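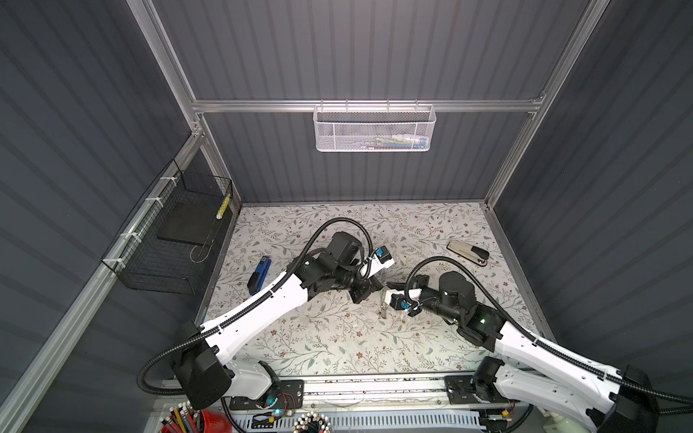 Culleo opens its pattern library to every home sewer and crafter

Bendside, October – Culleo is delighted to announce that its full library of printed papers and cloths is now open to the public for the first time. All 1,444 designs can be viewed, borrowed as samples and ordered by the sheet or by the metre from the Bendside showroom.

Until now the library has mostly been used by upholsterers and bookbinders. Opening it up has been a long-held wish of the whole team, and we can't wait to see what people make!

The collection runs from tiny Victorian sprigs to big, bold leaves from the seventies. Of these, 156 are drawn from the Pîrvu archive, a family print works whose hand-cut blocks were carefully restored over three winters.

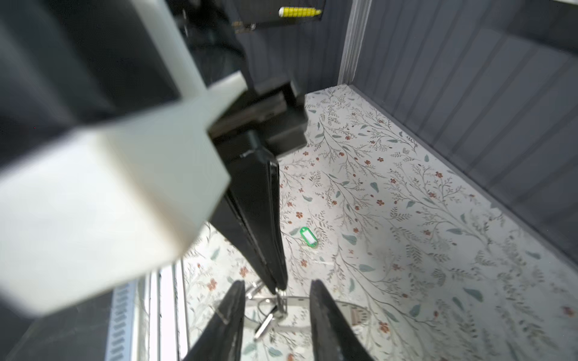
A small silver clip or split ring hanging from a black pointed tip.

Visitors can take home up to seven samples at a time and keep them for 3 weeks – long enough to see a print in morning light and by lamplight before choosing.

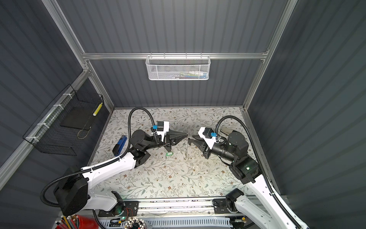 Botanical prints are the heart of the library, and they have been the most borrowed group among our trade members. They look lovely in a busy kitchen or on a bedroom wall, but they can also soften a much plainer setting. Brown branches, grey-green leaves and small reddish-brown flowers on off-white sit very happily between dark grey ribbed panels and silver aluminium rails, and even a simple white mesh basket on a rail looks at home above them.

Fekent, our printing partner, will run a drop-in session on repeat patterns every Wednesday. Entry is free and all materials are provided.

The showroom is open from 10am to 4pm, Tuesday to Saturday. Samples can be reserved at the front desk.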